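4.3 Where the parts go when they are not in the hand

This section is on putting down. Section 4.2 dealt with picking up and we won't repeat it. Coding scheme is the same, minus the two reach codes, which didn't survive the second pass (see 3.4).

Material first. 3612 minutes of observation, four shared work rooms, all at Gusitz. 2216 put-downs coded. A put-down is any moment a part leaves the hand and stays left. A leg leaned on a knee doesn't count. A leg leaned on a table edge does, and we argued about this one for most of February. Coders were Garside and Akbulut, with Malinowski settling the ties.

The chair is the Irnico. Wood, brown, round legs, plain seat with pre-drilled holes underneath. We picked it becuase it is dull. No clever joints, nothing to read. People who have built any chair at all can build this one, and the ones who haven't get there by turning the seat over a few times until it looks right.

What we expected: small things close, big things far. A sort of fan spreading out from the builder. That's what the kitchen literature would lead you to and what Ashworth's earlier notes on the Fustau bookcase seemed to show.

What we got: mostly edges. Small parts do stay on the table but drift outward as the session goes on, pushed by sleeves, by the seat being turned, by the next long part coming in. Builders rarely push them back. They reach further instead. Several had a large bare area right in front of them and everything they needed sitting along the far side. When asked, they called the bare area "the space" or "my space" and didn't think of it as wasted. One builder got quite firm about it.

Long parts are another story. A leg lying flat takes up a lot of table and it rolls. So legs were held. Held much longer than the task needs, often with the free hand hunting for something else. We had no code for this at first and put it under "grip, idle", which is a bad name, because the hand is doing storage work. Now coded as "hold-as-shelf". Crossed parts are the extreme case: once a short piece is meeting a long piece at an angle, neither can be put down without losing the angle, and both hands are gone. Builders at this point looked around for a person. Or used the table edge. Or a thigh.

Flat parts behave best. A board put down stays put down, and then turns into a place for other things. We saw boards used as trays, as a wall to stop cylinders rolling, as a backing for writing on. This means the board can't be picked up when its turn comes, it has to be cleared first. Clearing was the most common source of a lost part in rooms with hard floors.

Round parts, last. Anything cylindrical got parked with more care than its weight deserved, usually at an angle to its neighbor and not side by side. Malinowski thinks this is about rolling. Two cylinders laid parallel will travel together if the table gets knocked, two at an angle won't go the same way. Could be. Could also be that people just put each thing down the way the arm came in. Our data can't separate these and we'd rather not pretend. A lipped table would be the obvious test, we didn't have one.

A note on the rooms. All shared, all in normal use, other people working at desks nearby. We left this alone on purpose. A builder with a whole empty room spreads out over the floor, as the El Khatib pilot showed, and then there is nothing to learn about tables. With other people near, the work stays up on the surface, and the spread is held in by manners more than by size. Builders angled long parts away from the nearest desk even when the desk was well out of reach.

Table surface matters too, a little. White and light gray tops, matte. Dark parts show up well on them and we suspect search times would be worse on a wood top. Not tested.

Figure 6 gives long parts first, then flat, then round.
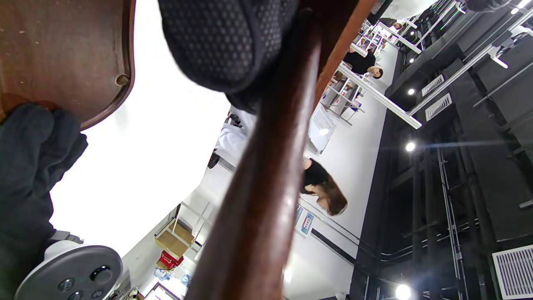
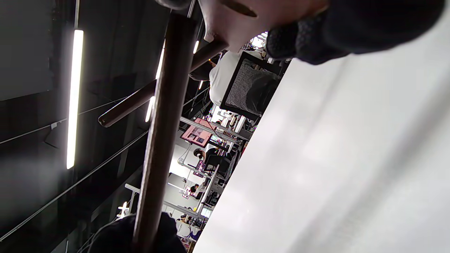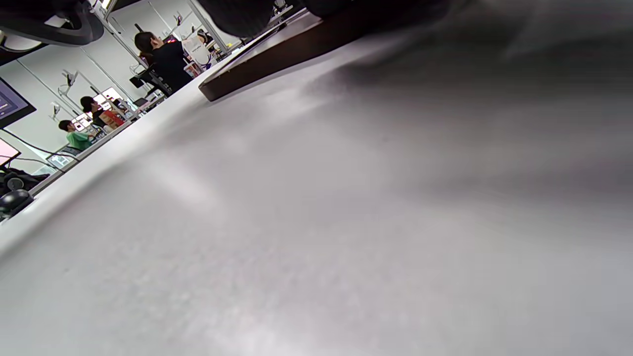
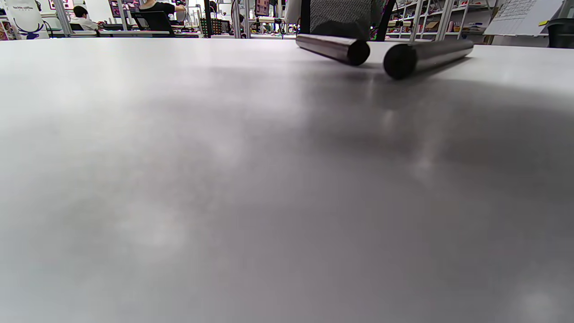

Figure 6. Chair leg in front of the shared room (a). Long and short rods crossed, gloved hand on the long one (b). Dark brown board on a white tabletop (c). Two dark cylinders set at an angle to each other near the far edge of a light gray tabletop (d).

Miklós Major read this section on 12th March and objected to "hold-as-shelf". In his view a held leg is not stored at all, the builder simply hasn't decided yet, and calling it a shelf hides the hesitation, which is the thing worth measuring. He would split the code by where the eyes go: if the builder is looking at the leg it is a decision, if they are looking elsewhere it is storage. He also thinks the edge drift needs a left-handed group before anyone believes it, and that the bare area in the middle is being kept for the seat, whether or not the builder would say so when asked. We have gaze notes for 12 of the sessions and will recode those first. The seat point we accept, and the wording in 5.1 has been changed to match.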